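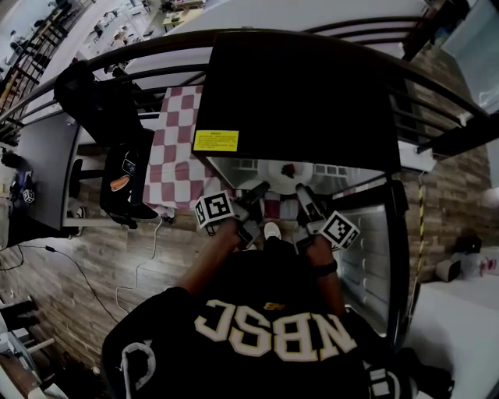
Skolladik: a log shipper with a short memory

Hello, and welcome! Skolladik is a small program that picks up log lines from your services, holds on to the recent ones so you can search them fast, and packs the older ones away into cheap storage. Flor Ayala wrote the first version to get through one bad October at Durkon, when our disks kept filling up in the middle of the night, and it has been growing slowly ever since (sometimes in directions neither of us planned).

If you already run a big logging stack and you're happy with it, please keep it. Skolladik is meant for people with a handful of machines and not much patience for setting things up.

Getting started

You need one machine with a bit of free disk and a user account that can read your log files. Unpack the release, go into the folder, and run:

skolladik init
skolladik watch /var/log/myapp
skolladik serve

The first command writes a settings file called skolladik.conf in the same folder. Have a look through it before you go on, and do read the comments, which Flor put a lot of care into. The search page then comes up on port 2114. You can change the port, but the Puvham plugin still expects the old number, so if you use both you'll need to change it in both places.

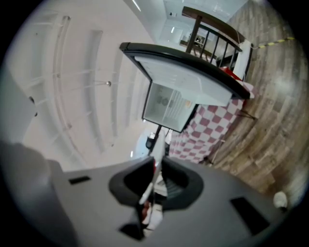
White mini fridge with black trim.

Settings you will probably want to change

keep_hot: how many hours of logs stay searchable right away. The default is 44. We picked it so that a problem from two evenings ago is usually still there when you sit down with your coffee.

flush_every: how many seconds to wait between writes. The default is 15. Lower values feel nicer on the search page and are harder on old disks.

max_files: how many files one watcher may follow, 20 unless you say otherwise. Past that it stops picking up new files and writes a warning, and I would rather you saw the warning than found a hole in your logs later.

Where old logs go
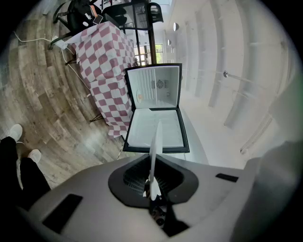

Once a log line is older than keep_hot, Skolladik squeezes it together with its neighbors into a bundle and moves the bundle to the cold folder. Bundles are never edited after that. You can still read them with skolladik thaw, which copies one back to the hot side and leaves the original where it was. The cold folder is a small chest freezer, really, black on the outside and white on the inside and standing open: there's only so much room in there, and you do have to decide what to take out. Set cold_limit to the size you can spare, and the oldest bundles go first when it fills up.

Known troubles

Rotated files with the same name and the same first line can be read twice. Eusebio Cáceres has a fix on the dagdag branch (named after Dagdag, the test server where he first caught it), and it needs more testing on slow network drives.

Time zones in the search page follow the server and ignore your browser. Sorry! It's on the list.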